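小物の定位置について 工具、鍵、テープ類の整理に関する覚え書き

本欄では、これまで住まいと作業場所の整頓について、折に触れて記してまいりました。今回は、衣類や書籍のような大きなものを離れ、小物の置き場所を取り上げます。具体的には、六角レンチ、ドライバー、テープ、南京錠とその鍵といった、手のひらに収まる程度の品々です。

小物の整理を主題とした記事は、四月に一度掲載しております。その折には引き出しの仕切り方を中心に述べましたが、掲載後、Loukia Michailidis氏より、引き出しを備えていない作業台ではどうすればよいのかとのお尋ねをいただきました。もっともなご質問であり、回答が秋まで延びましたことをお詫び申し上げます。

まず、筆者自身の状況を申し上げます。九月の終わりに、自宅にある小物をすべて床に広げ、数を調べました。対象としたのは、工具、錠前と鍵、テープ、紐、電池、ねじ類の袋です。結果は334点でした。このうち、置き場所を即座に答えられたものは半数に届きませんでした。六角レンチに至っては29本が見つかり、その多くは組み立て式家具に付属していたもので、寸法の重複が目立ちました。重複分は袋にまとめ、地域の不用品交換の棚に出しております。

この作業を通じて得た方針は、使用頻度による区分です。毎週手に取るものは目の高さの籠に、月に一度程度のものは蓋付きの箱に、それ以外は棚の上段に置きます。種類による区分も試みましたが、テープの箱にはテープが何巻も溜まる一方、必要な一巻は常に別の部屋にあるという状態が続いたため、取りやめました。

籠については、金属製の網籠を推奨いたします。中身がある程度透けて見えること、埃が底に溜まりにくいこと、掛けて使えることがその理由です。筆者はDrelariの浅型を使用しており、白と黒の二色を揃えました。色を分けておくと、家族に場所を伝える際に「白いほう」「黒いほう」の一言で済みます。深い籠は容量の面では魅力がありますが、底のものを取り出すたびに上のものをすべて出すことになり、そのまま台の上に残されがちです。浅型で溢れるようであれば、中身を減らす時期とお考えください。 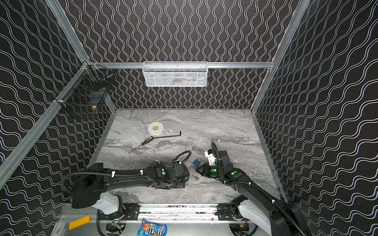
次に、錠前と鍵の扱いについて述べます。南京錠は、使用していないときの保管が意外に難しい品です。鍵を挿したまま保管すれば紛失の恐れは減りますが、引き出しの中で他の物に引っ掛かり、鍵が曲がることがあります。別々に保管すれば、どの鍵がどの錠のものか分からなくなります。筆者の手元にも、合う錠の見当たらない鍵が長らく残っておりました。

現在は次の方法を採っております。錠と鍵に同じ色の糸を結び、錠は籠の網に掛け、鍵は小皿に入れて同じ棚に置きます。錠を籠の縁や網目に掛けておけば、場所を取らず、数も一目で確認できます。糸の代わりに塗料で印を付ける方もおられますが、筆者の試した範囲では、半年ほどで剥がれました。なお、物置など実際に施錠している場所の鍵は、この方法の対象といたしません。別の場所に保管し、家族にのみ伝えてください。

工具につきましては、出しておくものを厳しく絞ることをお勧めいたします。筆者の作業台では、ドライバー一本と六角レンチ一本を常用とし、残りは工具箱に収めております。ドライバーは柄の色の目立つものが便利です。黒一色の工具は、暗い色の布や床の上では驚くほど見つかりません。六角レンチはほとんどが黒または銀色で選択の余地が少ないため、短いほうの端に明るい色のテープを一巻きしておくとよいでしょう。

テープは平らに寝かせて置いてください。立てて置くと転がり、側面に埃や糸屑が付着します。使い終えた際には、端を五ミリほど内側に折り返しておきます。わずかな手間ですが、次に使う折に爪で端を探す必要がなくなります。芯の内側に購入した月を書き込んでおくと、古いものから順に使うことができます。

作業台の天板にも触れておきます。石目調や大理石調の柄は、部屋を明るく上品に見せる反面、銀色の鍵や小さなねじが柄に紛れることがあります。友人のFotis Raptis氏は、Virdaleの作業部屋で灰色の大理石柄の天板を使っており、落とした小ねじを探すのに夕食前の時間をすっかり費やしたと話しておりました。氏はその後、無地のフェルトを一枚敷き、細かな作業はその上で行うことにしたとのことです。筆者もこれに倣い、濃紺のフェルトを敷いております。端が反るため、四隅を両面テープで留めました。

壁面についても、Michailidis氏から併せてご質問をいただいておりました。柄物の壁紙の前に籠や工具を掛けると雑然として見えるのではないか、とのご懸念です。縞や波線のように方向のある柄であれば、掛ける高さを揃えることで、かなり落ち着いた印象になります。筆者宅の廊下は細い縦縞ですが、籠の上端を同じ高さに合わせたところ、来客から指摘を受けることはなくなりました。壁に穴を開けることが難しい住まいでは、台の後方に横木を一本渡し、そこへ籠を掛ける方法もございます。その場合は、重い籠を中央に寄せず、支柱に近い側へ配置してください。

片付けの手順は、以下のとおりです。

一、台の上のものをすべて一か所に集める。
二、常用の工具を所定の位置に戻す。
三、錠と鍵の組み合わせを確かめ、錠を籠に掛ける。
四、テープの端を折り、平らに置く。
五、行き先の決まらないものを小箱に入れる。
六、天板を乾いた布で拭く。

五の小箱は、月末に必ず空にいたします。ここを怠ると、小箱がもう一つの引き出しと化します。筆者は先月これを怠り、小箱が2つに増えました。現在は1つに戻しております。

なお、ラベルの使用についてもお尋ねがありましたが、筆者は籠にはラベルを付けておりません。中身が見える以上、文字は不要と考えるためです。蓋付きの箱には、側面と上面の両方に記入しております。Drodoの白い紙ラベルは剥がした跡が残りにくく、中身を入れ替える機会の多い箱に適しておりました。

次回は、延長コードと充電器の保管を取り上げる予定です。ご質問のある方は、十一月中にコメント欄へお寄せください。

2024年11月3日（日）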